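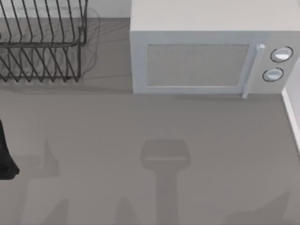
Which episodes should be used for training, and which should be kept back?

Use the 1777 episodes in the "train" folder for fitting a policy and keep the 90 episodes in "holdout" for reporting results. The two folders share no random seeds. The 51 episodes in "review" are failed or disputed attempts and belong to neither group unless a study is concerned with failure itself.

Civodlow Kitchen Counter Demonstrations
Data card and README

Summary

Civodlow is a collection of simulated demonstrations for two-arm manipulation at a kitchen counter. It was prepared by the Clirel laboratory for work on imitation learning, in which a policy is fitted to recorded examples of a task being done. All episodes were produced in the Tullico simulator by trained operators using a pair of hand controllers. No real kitchen was recorded, and the collection contains no images of people.

The present release replaces the February release. Users who hold both should delete the earlier one, whose gripper values were stored with the left and right arms exchanged.

Tasks

Each episode carries one task name and one written instruction. The task names are:

open_microwave: pull the microwave door open by its handle
close_microwave: push an open door shut
turn_knob: turn one of the two microwave knobs, upper or lower as instructed
rack_plate: place a plate upright in a slot of the dish rack
unrack_plate: lift a plate out of the rack and set it on the counter
handover: pass an object from one gripper to the other above the counter
approach: move to a stated starting pose without touching anything

Plates and other loose objects are loaded only for the tasks that call for them. The rack and the microwave are fixed parts of the Civodlow layout and remain loaded for every task, including handover and approach.

Instructions were written by the operators after a short briefing and were then checked for spelling. Wording was left as written in other respects. As a result, the same task may be described in several ways, and a small share of instructions name the arm to be used while most do not.

Contents of an episode

An episode is a single folder. It holds:

overhead.mp4: color video from a fixed camera above the counter
wrist_left.mp4 and wrist_right.mp4: color video from each wrist
state.csv: joint positions, joint speeds and gripper opening for both arms
action.csv: the commands sent by the operator
meta.json: task name, instruction, seed, operator code, outcome

Video and state share one clock. The first row of state.csv matches the first video image, and no resampling is needed. Action rows are stamped with the time at which the command was issued, so they lead the matching state rows by one step.

Angles are in radians and distances in meters. The origin of the world frame is the front left corner of the counter, with the vertical axis pointing up.

Method of collection

Operators worked in sessions of fixed length and were given a task list at the start of each session. Before every attempt the simulator drew a new seed, which set the starting poses of both arms, the direction and softness of the light, and the placement of any loose object. The operator then completed the task at a natural pace and marked the attempt as a success, a failure or unclear.

A second operator watched every attempt marked as a success. Where the two disagreed, the episode was moved to "review" with both marks kept in meta.json under the keys mark_first and mark_second.

Operators were asked not to pause for long periods in mid-task. Pauses did occur and have not been trimmed. Users who train on fixed-length windows may wish to drop windows in which neither arm moves.

Rendering notes

Shadows are computed for both arms and for all fixed objects. An arm may therefore cast a shadow on the counter while the arm itself is outside the overhead view. Shadows were kept on in all episodes.

The counter surface has a single plain material. Surface materials were not varied in this release, and policies fitted to it should not be assumed to work on patterned or glossy counters.

The rack extends past the limits of the overhead image. For rack_plate and unrack_plate, target slots were chosen only from the part of the rack that the overhead camera covers.

Known faults

In 303 training episodes the left wrist video ends one image early. The loader repeats the last image by default. Set pad_last to false to turn this off.

Contact between a plate and the rack wires is modeled with simple shapes. Plates can appear to sink slightly into a wire before settling. This does not affect the outcome mark.

The handle used in open_microwave has higher friction than is usual for a real appliance. Grasps that would slip on hardware may hold in simulation. Results on this task should be reported separately from the others.

Intended use

The collection is suited to fitting and comparing imitation policies, to studies of instruction wording, and to pretraining ahead of work on hardware. It is not suited to safety testing of any kind. It contains no episodes in which a person shares the workspace.

Loading

Install the Dinsa reader, then run:

dinsa fetch civodlow --split train
dinsa check civodlow

The check command compares every file against the list in checksums.txt and reports any that differ. It should be run once after download and again after any copy to shared storage.

Changes

9th May: gripper values corrected; second mark added to reviewed episodes; approach task added.
February: first release, withdrawn.

Terms

Free for research and teaching. Redistribution of altered copies is permitted if the copy is given a different name and this card is included without changes. Fault reports should quote the episode folder name and the reader version.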